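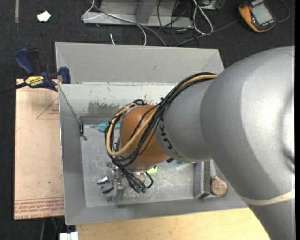
Figure 3. Gray sheet-metal bin with mixed contents. Scratches and whitish abrasion marks cover the bare floor.

3.2 Bin surfaces and contents

The bins in the Plernley store were bought without a liner and have stayed that way. Their floors are bare metal, and they carry the marks of use: fine scratches, scuffs and pale patches where the surface has been rubbed (Figure 3). We did not polish or repaint any bin before the study. A clean floor would have been easier to inspect, but the stores we visited do not have clean floors, and we wanted results that would hold for bins in daily use.

Contents were left mixed. In Figure 3, shiny metal items lie on the floor at the lower left, a small rounded piece and a longer gray one, and these are close in tone to the metal under them. The teal object toward the back left corner and the yellow-green one near the middle stand out much more clearly. This difference in contrast came up again and again in the staff interviews. People at both Plernley and Kevley said that colored items were found at the first look, while plain metal ones were missed and turned up later at stock check.

We compared 2 floor conditions, bare and lined. The liner was a dark rubber mat sold by Jirkalen, cut to size with a utility knife and laid in without glue. Eleven bins were followed over roughly 3 months, starting in February. Bins kept their usual contents and their usual place on the shelf.

Wear was graded by hand using the Iwasaki scale, which goes from light marking to broken surface. Each floor was graded under the same ceiling light, with the bin emptied first. Two graders worked separately and then settled any difference by looking at the floor together. Scratches crossing older scratches were the hardest to grade -- the direction of the light changed how deep they looked -- and for these we turned the bin a quarter turn and graded it again, keeping the higher value.

Dents in the side walls were noted but not graded. They are left out of the results in Section 4.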